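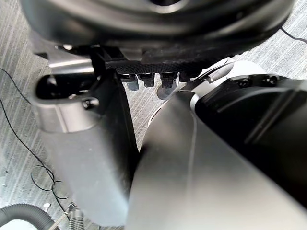 Svenja Oltmanns asks why we're bothering with a second gripper when the first one closes fine. Fair question, so a few posts on it.

Closing was never the trouble. Closing to the same place every time was. On the old Flenow pair the left finger stopped a hair later than the right, and thin parts came out turned.

So we put the Nukham on the same arm with the same controller and ran the same part. 1347 cycles each, Friday into the evening. Part is a flat clip that weighs 40 grams.

Flenow: 11 drops, most of them in the last third of the run. Nukham: 4 drops, spread out. I would not call that settled yet.

The Nukham is slower. Full open to full close takes it 700 milliseconds and the Flenow beats that easily. If your cycle time is tight you will notice.

Wrist camera view: the fingers take up a lot of it on this setup. Between them you get a narrow strip of floor and that's what you aim with. The broad gray faces also pull the auto exposure around, so I locked it by hand.

Jannik Ruppert wants to know if darker fingers would help. Probably. I have matte tape on order and will try that before I pay for new fingers.

Cables are still the weak point. Twice the run stopped on a lost connection and both times it was the plug at the controller end. I don't count those against either gripper.

Rainer Kasten: yes, same force setting on both, as near as the two menus allow. The Flenow only steps in whole numbers.

Next is the soft pads from Vododach, on the same clip. After that a round part, which I expect to go worse for both. Will post the drop counts when I have them.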